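트라로우(Trarow) 가정 내 동작 예시 수집 모임 회의록

일시: 2020년 7월 4일, 오전
참석: 브륀힐뒤르 뇌르고르(진행), 스벤 아르드나르도티르(수집 담당), 메르키아 쪽 주석 작업자 분들, 파키네에서 온 학습 담당자 두 분
기록: 메르키아 사무 담당

1. 지난 회의 확인

다들 먼 길 오시느라 고생 많으셨고, 뇌르고르 님이 차를 한 잔씩 돌리신 뒤에 느긋하게 시작했습니다. 지난 2월 회의록은 고칠 곳 없이 그대로 받아들이기로 했습니다. 다만 그때 적어 둔 '수저류'라는 말이 숟가락까지 포함하는지 주석 작업자마다 다르게 읽고 계셨다고 해서, 앞으로는 '젓가락', '숟가락', '긴 조리 도구'로 나누어 적기로 했습니다. 이 이야기만으로도 꽤 시간이 흘렀는데, 그만큼 다들 마음에 걸려 하셨던 모양입니다.

2. 수집 현황

아르드나르도티르 님의 보고입니다. 젓가락 과제는 목표 200건 가운데 102건이 들어왔고, 그중 14건은 검토에서 되돌려 보냈습니다. 되돌린 까닭은 대부분 시작 자세가 빠졌거나, 집게가 물건에 닿기 전에 기록이 시작되지 않은 경우였습니다. 동작 자체가 서툴러서 되돌린 것은 한 건도 없으니 손으로 집게를 잡으시는 분들께 꼭 그렇게 전해 달라고 두 번이나 당부하셨습니다. 조금 머뭇거리거나 다시 잡는 모습도 학습에는 귀한 예시이고, 오히려 너무 매끈한 것만 모이면 나중에 시스템이 실수에서 돌아오는 법을 배우지 못한다는 말씀이었습니다.

파키네 쪽에서는 이 말씀에 크게 공감하시면서, 다시 잡는 동작이 들어간 건에는 따로 표시를 달아 주시면 정말 고맙겠다고 하셨습니다. 주석 작업자 분들이 한 건마다 손이 더 가기는 하겠지만 해 볼 만하다고 답해 주셨습니다.

3. 젓가락 과제 살펴보기

이어서 둥근 식탁에서 하는 젓가락 과제를 놓고 오래 이야기를 나누었습니다. 식탁에 놓인 젓가락을 한 짝씩 집어 수저통에 세워 넣는 과제입니다. 젓가락은 가늘고 잘 구르는 데다 색과 길이가 제각각이라, 어디를 어떤 각도로 잡았는지가 예시의 절반이라고 해도 지나친 말이 아니라고들 하셨습니다.
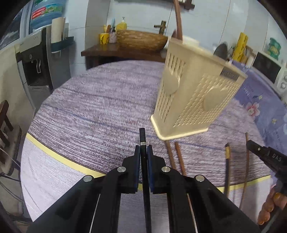

젓가락 과제: 검은 젓가락을 위쪽 은색 띠 부근에서 집은 모습. 뒤쪽은 하트 무늬 수저통.

뇌르고르 님은 이렇게 젓가락을 거의 곧게 세워 잡은 예시와, 눕힌 채로 든 예시를 섞어 모으되 서로 구분이 되게 해 달라고 하셨습니다. 통에 넣으려면 언젠가는 세워야 하는데, 집을 때부터 세우는 분이 있고 통 위에 가서야 세우는 분이 있답니다. 어느 쪽이 옳다고 정하지 않고, 두 가지 모두 '세우기' 구간의 시작점을 표시하기로 의견을 모았습니다.

나무 젓가락과 어두운 색 젓가락을 한 상에 섞어 놓는 것도 계속하기로 했습니다. 주석 작업자 한 분이 검은 집게 패드와 검은 젓가락이 겹치면 끝이 어디인지 헷갈린다고 하셔서 한참 의논했는데, 파키네 쪽에서 띠 장식이 있는 젓가락은 띠를 기준점으로 삼고, 띠가 없으면 위쪽 끝을 기준점으로 삼자고 제안하셨고 다들 좋다고 하셨습니다. 패드는 검정이 아니라 짙은 파랑이라고 아르드나르도티르 님이 웃으며 바로잡아 주셨으니 그것도 여기 적어 둡니다. 작업 설명서의 색 이름도 고치겠습니다.

배경을 치워야 하느냐는 물음도 나왔습니다. 뇌르고르 님은 세면대나 정수기, 전자레인지 같은 살림살이가 뒤에 그대로 있는 편이 낫다고 하셨고, 식탁 위에 과제와 상관없는 그릇을 일부러 더 올리지만 않으면 된다고 정리해 주셨습니다. 사시는 분들 댁에서 하는 일이니 이름이나 주소가 적힌 우편물만은 꼭 미리 치워 달라는 부탁을 덧붙입니다.

4. 두 손 기록

왼손과 오른손 집게를 함께 쓰는 건에서 두 기록의 시각이 어긋나는 일이 있었습니다. 크라메르(Kramer) 작업실에서 맞춤 절차를 새로 써 주기로 했고, 그 전까지는 시작할 때 두 집게를 나란히 들어 동시에 한 번 여닫는 것으로 대신합니다. 한 손만 움직이는 동안 다른 손은 어디에 두어야 하느냐는 질문에는, 편한 곳에 두시되 잡을 물건을 가리지 않게만 해 달라는 답이 있었습니다. 쉬고 있는 손도 지우지 않고 함께 보관합니다.

5. 다음 묶음

젓가락이 목표에 닿으면 긴 조리 도구로 넘어갑니다. 첫 묶음은 64건으로 잡았습니다. 수저통에서 꺼내기와 도로 넣기를 같은 수로 할지를 두고는 의견이 갈렸습니다. 파키네 쪽은 꺼내기가 훨씬 쉬우니 적게 모아도 된다고 보셨고, 아르드나르도티르 님은 다른 도구와 엉켜 있을 때를 생각하면 결코 쉽지 않다고 하셨습니다. 점심때가 다 되어서 이 안건은 다음 회의로 넘겼습니다.

6. 맡은 일

아르드나르도티르: 되돌린 건의 담당자께 안내 전달, 다시 잡기에 관한 설명 보태기
메르키아 주석팀: 기준점 규칙을 설명서에 반영, '세우기' 시작점 표시를 앞선 건에도 적용
파키네: 다시 잡기 표시의 이름과 쓰는 법을 한 쪽으로 정리해서 공유
크라메르 작업실: 두 집게 시각 맞춤 절차 초안
뇌르고르: 댁을 내어 주신 분들께 드릴 감사 편지

7. 기타

집게 손잡이를 오래 쥐고 있으면 손가락이 뻐근하다는 말씀이 여러 분에게서 나왔습니다. 한 묶음이 끝나면 꼭 쉬어 가시고, 불편하신 분은 참지 마시고 아르드나르도티르 님께 편하게 말씀해 주세요. 뇌르고르 님이 가져오신 계피빵이 남아 있으니 오후에 작업하시는 분들께서 드시면 됩니다.

다음 회의 날짜는 맞춤 절차 초안이 나온 뒤에 메일로 알려 드리겠습니다.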